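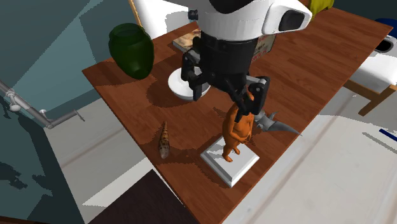
This list uses cookies to keep you signed in to the archive. By continuing you accept the cookie notice.

From: Manolis Papadakis
To: airlift-planning
Date: 2025-02-28
Subject: Re: Sling loads out of Prosser, revised figures

On the question of the second fuel point:

> We have been planning on a straight shuttle from Prosser to Cutunora
> with the aircraft topping off at Prosser only. Is there any reason to
> keep the bladder site at Duda open after the July changeover? It ties
> up a guard section and two fuel handlers, and the last return shows
> it was hardly used. I would rather have those people at Welell.

Yes, there is a reason, and it is in the load tables. The leg from Prosser to Cutunora is 80 nautical miles. Internal loads fly it out and back without trouble. External loads do not, at least not at the weights in the current plan. With the water trailer or the generator slung underneath, the crew has to hold the speed down to keep the load steady, and the return fuel eats into the payload. Under the July temperatures the margin goes away.

Duda sits 20 miles short of Cutunora on the same track. A helicopter that refuels there on the way back can leave Prosser with less in the tanks and more on the hook. That is the whole case for keeping it. The last return shows low use for the reason that the heavy lifts had been pushed to the right by the road move, and the road move ends with the changeover.

Three corrections to the draft while I am at it.

Para 4 gives turnaround at Duda as 20 minutes. That is rotors running with both hoses up. With one hose plan on longer. The pump set there has had one hose out of service for much of the winter and I have seen no paperwork closing the fault.

Para 6 lists the pallet nets and the long strops together as one line. Please split them. They are held by different units and the nets come back with the aircraft, the strops do not.

Annex B still shows the landing site at Welell with room for 2 aircraft at once. It was resurveyed after the rains and the north pad is soft. Treat it as a single pad until the engineers put matting down. If two ships are sent together, the second holds to the west, clear of the masts.

As to the guard section, I have no objection to cutting it back on days with no flying. The fuel handlers should stay. A bladder left alone in that heat needs checking morning and evening, and the water drains have to be done before the first aircraft regardless of who is in the program that day.

Crew duty time is a separate problem. The draft has the same two crews flying 60 hours in the first half of the move. It is within limits on paper but leaves nothing for weather days. I will send a different split once I have the leave dates.

Load tables to follow under a separate subject line. Please do not reply to them on this thread.

M. Papadakis

> Also, does anyone hold the current frequency card for Welell? Ours
> predates the resurvey.

Ours does too. Ask the tower at Prosser.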